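I promised a longer report on the Drikitz gripper kit, so it comes now as a thread. We have had it on the bench since April. I paid for it myself, from our lab budget, and Drikitz did not ask me for anything. English is not my first language, please be patient with me.

What you get: two soft-skinned fingers, the drive unit, a wrist plate, a small wrist camera, a cable which is too short, and access to their software. The arm is not included. Ours is an older Kerr arm, and the wrist plate fitted on it without drilling. I was prepared to drill.

Mounting took me one afternoon. The printed guide has good drawings but the text was written for another version of the plate. Step 6 speaks of a screw that does not exist in my box. I wrote to support and they answered the same evening with a corrected page. Please put the corrected page in the box, Drikitz.

The short cable is my first real complaint. When the arm turns the wrist past a certain point, the cable becomes tight and pulls the camera a little to the side. After that the calibration is wrong and you will not notice it immediately. I bought a longer one from Drarna and since then it is quiet.

Calibration itself is pleasant. You show the camera a printed card from a few angles, the software says yes or no, and you are finished before your coffee is cold. I repeat it every Friday. Maybe this is too often, but I sleep better.

Now the part that most of you asked about - mixed objects on one table. The seller's video has only cubes, and cubes are easy for everybody. I wanted things that differ in shape and in how they stand or lie: a toy corn, a marker, a flat cardboard box, a drink can. 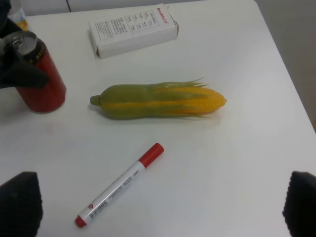 Putport wrote under my last post that mixed tables are a show for visitors, and that one should test a single part until it fails, and only then change to the next. In their shop they had a gripper which looked wonderful with ten different toys and then could not hold their own bottle for a full shift.

I think this is a fair point and I did both. For the single part test I took the marker, for the reason that it is thin and likes to roll. In 156 attempts the gripper closed on it correctly in almost all. The failures came mostly when the marker was lying parallel to the fingers, so they closed along it and pushed it away. The software has a setting for preferred angle. With it, the problem became much smaller, but the setting is hidden two menus deep and has the name "bias". I would never have found it without the forum.

The toy corn was the pleasant surprise. It has an uneven surface and I expected slipping at the end where the kernels are. The fingers adapt to it well. If you take it too near to the tip, it turns in the grip. Take it in the middle and it stays.

The can is a different story. An upright can needs the arm to come from the side, and the planner of Drikitz prefers to come from the top. From the top it works, but only with the fingers wide open and with a slow approach. If you are in a hurry it knocks the can over. I wrote my own approach path in the end. It was not difficult, but a customer without programming experience would stay there with a fallen can.

The flat box I cannot recommend at all as a task for this kit. When it lies on its large side, the fingers have too little to hold. You can pick it by the short side if the size allows it. For boxes, please buy a suction cup and be happy.

About force. There are 3 levels in the basic license - soft, medium, firm. I used medium for everything except the can, where I used soft. The free force value, with numbers from 0 to 100, is only in the paid license. For a research lab this is annoying. The hardware can obviously do it, and you pay a second time for a slider.

Wear of the fingers: the maker promises 4000 cycles before you should change the skins. I am not there yet. The ribbed surface has collected dust, and I wipe it with a damp cloth when I think of it. One corner of the left skin started to lift and I pressed it back with my thumb. It has stayed until now.

The camera is good enough. It sees the object until the last moment, and the fingers are always visible in the lower part of the picture, which some people dislike. For me it is useful, I can see where the grip will go. In strong sunlight from our window the depth became unreliable, so I close the blind before noon.

Would I buy it again? For a teaching lab or a small research group, yes. For production with one part all day, I would listen to Putport and rent it first. Drikitz offers a monthly rental, but you must ask for it by email, it is not on the price page.

Next I will try the small finger set, if customs lets it go. Questions about the Kerr wrist plate please under this post and not by private message, so that others can read them too.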